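Rule 14 Is About the Curtains

Posted Sun 9 April

I have been asked to write down our house rules for working with two robot arms, and I have spent most of a weekend finding out how many of them we made up.

The asking came from Estela Bravo, who runs a setup a lot like ours and wanted to know what we do "as standard." I told her we had a document. We do have a document. It is called RULES final 3, it was started last August, and when I opened it again the first line said "1. Write the rules."

So I cleaned it up. What went to Estela was two tidy pages. What follows is the longer version with the grumbling left in. If you work with big industrial arms in cages, you have proper standards with numbers and people whose job it is to read them, and you should go and do what those people tell you. These are for small arms on a table, in a room with furniture in it.

Rule 1. One person is in charge of the stop switch and that person is doing nothing else.

Everybody agrees with this rule. Then everybody picks up their phone. We wrote "nothing else" in the first version and had to follow it with a list: no typing notes, no eating, no holding a part for the operator "just for a second." Adelino Correia wanted coffee added as an exception. We put it to a vote and he lost, and he drank it in the hallway looking wounded.

Rule 2. Tape on the floor at 700 mm, and toes stay behind it.

I wish I could say we calculated this. We measured how far the arms reach, added some, and then found that 700 was where the rug ended. I have since done the sums properly and it holds up for these arms and this table. It may be completely wrong for yours. Please don't copy my rug.

Rule 3. Say it out loud before it moves.

"Left moving." "Both moving." You feel silly for a day or so, then you stop hearing yourself. Prys Griffiths does it in a train announcer's voice, and I now can't take him off the rota because the visitors like it.

Rule 4. Look at what the wrist sees before every run.

I'd put this one in bold if I knew how to do that in this theme. It's very easy to stand over the table, feel that the whole thing is in order, and never check the wrist view. From your own height you see a workspace. The wrist has its own opinions about which objects matter, and they are usually the ones you stopped noticing when you were setting up.

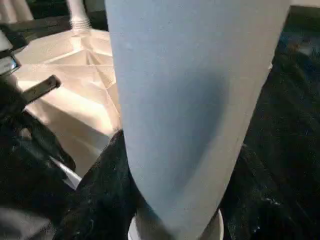 The wrist's opinion: mostly roll, some folded paper, one gripper finger.

We now bring up both wrist feeds and the head feed side by side and leave them there for a slow count of five. The operator has to name the thing that the gripper is meant to go for. If the operator has to lean in and squint, the session stops and somebody moves something. It costs us a few seconds per run. Before this rule we found such problems afterward, going through the files, in a mood.

I'll give you a number for that. Of 896 runs recorded before rule 4, we threw out 482. Some of those were plain fumbles and would have gone anyway. A lot of them were perfectly good motion with the wrong thing filling the picture. I didn't enjoy typing that up and I notice I have put it in the middle of a long blog post.

Rule 5. Anything that stays in view stays on the list.

There is a sheet of paper (a real one, on a clipboard) where we write down what's around the work at the start of a session. If it isn't needed and it can move, it moves. If it can't move, it goes on the sheet. The sheet has a column called "why is this here" and the most common entry is a question mark.

Rule 6. No clearing up between runs unless it's part of the reset.

This was the hardest one to teach, since it goes against everything our mothers told us. You finish a run, you see a thing slightly crooked, your hand goes out. Don't. Either the reset card says to straighten it, in which case you do that every time, or it doesn't and you leave it crooked. Gheorghița Pop has the best self-control of anybody I've worked with and even she has been caught smoothing the table cover.

Speaking of which.

Rule 7. The cover is part of the setup.

We had a long, dull argument about table covers. A bare top shows scratches and gives parts a hard landing. Cloth catches on fingers. Plastic sheet is cheap and dark, and white parts show up well on it, but it creases and the creases shine. Change the sheet halfway through a batch and you have changed the background under every single run after it. So: one sheet per batch, and when it's replaced, that's written down with the run number. We don't iron it. Somebody asked. You can't iron it.

Rule 8. Long parts get their own rules.

Most of our earlier jobs used things about the size of a fist, and our rules were written around them without our realizing it. Then we took on tubes and a big branching frame, and half the document stopped making sense. A fist-sized part is where the gripper is. A long tube is where the gripper is and also in two other places, one of which you are not watching.
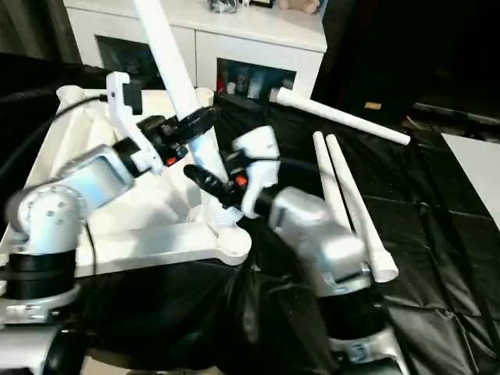 The new version has four sub-rules, which is more than the entire section on electricity. The top end counts as part of the arm, so the clear space goes up as well as out. The arm holding the tube moves slowly and the other one waits until it has been called. Spare tubes are laid down where neither arm has to cross them to get to the frame. And you do not reach in to "help" the end of a tube that is nearly lined up, however nearly it is, however long you have been standing there.

That last one got written in after I did it. Nothing happened to me, apart from Estela's face on the video call.

Rule 9. Decide what counts as done before you start.

For a tube and a frame this sounds too obvious to write. Is it done when the end is in? When it's all the way in? When both arms have let go and it stays? When the arms are back home? We had four people and I think five answers. Now there's one sentence at the top of the reset card, and if the sentence isn't true at the end, the run is marked failed, even if it was beautiful. Adelino has a private folder of beautiful failures. It's getting large.

Rule 10. Failed runs get kept and labeled.

We used to delete them. Please don't delete them. Give the label a reason from a fixed list, and keep that list short. Ours grew to a point where "tube sad" was an official category, and then somebody had to go back and work out what tube sad had meant in the winter.

Rule 11. Cables get looked at first and last.

Swing each arm through its full range, slowly, and watch the cable the whole way. If it goes tight anywhere, fix that now. If it droops into the work, fix that too. I have nothing funny to say about cables.

Rule 12. Two hours, then swap.

I fought this one. I thought I was good for a full afternoon. Eulalia Acuña, who kept the logs at the time, plotted my runs by the clock and sent me the chart with no message attached. After the second hour it looked like a staircase, going down to a basement. We swap at two hours.

Rule 13. No batch over 200 runs without somebody watching a random ten, start to finish, at normal speed. Skimming is how you miss the run where the left arm holds perfectly still because it was never switched on.

Rule 14. Curtains.

Closed. They're either closed or the session isn't happening. We tried "mostly closed" and "closed on the sunny side," and both of these depend on a person having a view about the weather. Same goes for lamps: all of them on, the same ones, and the one with the bad bulb doesn't get a second chance.

There was a rule 15 for a while, about music, but it led to bad feeling and I've moved it to a separate document.

Estela wrote back this morning. She's taking most of it, has thrown out rule 6 for her own place, and wants to know whether the clipboard sheet exists in a version she can read. It's my handwriting, so I'll be typing that up next. She also asked what rule 2 is in inches and whether the rug is for sale.

Comments are open. If you have a rule for long parts that I've missed, I'd like to have it before we start the next batch.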